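4.3 Changing the liner

The Melnyk bin takes Fomard liners, part no. 1122. Other liners may slip below the rim when the bin is full.

1. Empty the bin before the waste reaches the inner ring.
2. Gather the neck of the old liner and lift it straight up. Do not drag it over the rim.
3. Wipe the inside with a damp cloth and leave to dry.
4. Open the new liner fully and push it down until it touches the base.
5. Fold the loose edge outwards over the rim on all sides.
6. Press down lightly in the middle to let out trapped air.

Caution: Do not put hot ash, batteries or broken glass in the liner. Do not wash the bin in water above 90 °C.

Note: The fold must hang over the outside of the rim. If it is too short, take the liner out and start again from step 4.

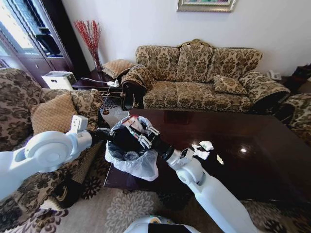 Fig. 2. Liner edge folded over the front of the bin.

If the liner tears, replace it at once and repeat step 3. Spare liners are sold in rolls; quote order code 3139.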